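Jemitz Tabletop Kitchen
by Lendia, Plistville

14 shares | 3 comments

Jemitz is the kitchen bench we built for our own manipulation research, and we like it enough that we now make it for other labs. It comes as a white tabletop, a set of dishes and play food, mounting plates for one arm, and the full Manole training code and data. If your group works on pick-and-place, clutter, or language-directed tasks, you can be running the same experiments we run, on the same objects, without spending the first half of the year shopping and measuring.

What is Manole?

Manole is a training method for robot arms that have to work on a messy table. Most of the policies we trained before it were good at the layouts they had seen and got lost as soon as the plate moved a hand's width. We tried more data first. That helped a little! Then Tineke Michiels, who runs the learning side of the project, started recording demonstrations in pairs: same instruction, same target object, everything else on the table moved. The policy is trained on both halves of the pair together and is penalized when its plan for the gripper (measured relative to the target, not the table) differs between the two.

That one change made a bigger difference than anything else we did. The arm stops caring where the bowl happens to be when the job is to pick up the strawberry, and it starts caring a lot when the job is to put the strawberry in the bowl.

What we measured

The training set is 1127 demonstrations, all recorded by teleoperation on a Jemitz bench. For testing we drew 194 layouts by computer, set them up by hand, and gave the arm two tries at each one. It finished 316 of those 388 tries. A try counts as finished when the named object is resting on or in the named dish and the gripper has let go and backed off. Nudging something else over on the way is allowed, but it gets logged, and the logs come with the data.

The same network trained without pairing, on the same demonstrations, did clearly worse on cluttered layouts and about the same on nearly bare ones. We think the bare-table result is useful to know. If your tables only ever have two things on them, you can skip the pairing step and save yourself the recording time.

Failures are mostly grasps. Flat, round things near the rim of a dish are the hardest, and long objects picked up too close to one end tend to swing. Yareli Villaseñor is working on the second problem now and has a regrasp routine that looks really promising. It'll go out as a free update to every Jemitz owner once she's happy with it.

What's in the kit

- White tabletop with locating holes, so a layout can be put back where it was
- Plate, bowls and cups in different sizes and colors
- Play fruit and vegetables, with spares of the small ones
- Arm mounting plate and cable guides
- Layout sheets for all 194 test layouts
- Manole code, training data and trained weights

The arm, gripper and cameras are not included. We've tested the method with a two-fingered gripper and would love to hear from anyone who tries something else.

Setting up

Plan on an afternoon. Bolt the arm plate down first, then run the calibration script, which asks you to touch the gripper to five points on the tabletop. Leave slack in the cables at the wrist. A tight cable will pull on the last joint and you'll chase the error for hours (we did).

You don't need special lighting. We recorded with the overhead lights on and the blinds in whatever position they were in that day, and the policy seems better for it. Do keep the large appliance at the edge of the work area, as the arm's elbow needs the room when it reaches across.

Recording your own pairs is simple once you get into the rhythm. Do the first demonstration, leave the target alone, move everything else, and do it again. The recorder links the two automatically if you press the pedal between them. If you forget the pedal, there's a small tool for matching them up afterward.

Ordering

Kits are built in batches, and the next one is planned for June. Write to the Plistville office with your arm model and we'll send the right mounting plate. Labs that publish results on the 194 layouts are welcome to send them in for the comparison table, good or bad.

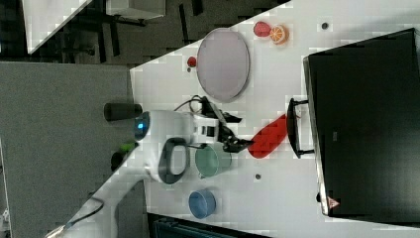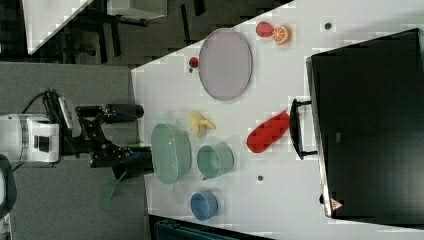
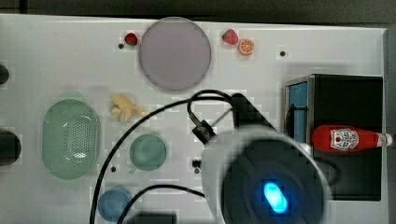

Robot arm, dishes and fruit on the white tabletop, three views.

We use cookies to keep this site working and to count visits. Accept | Settings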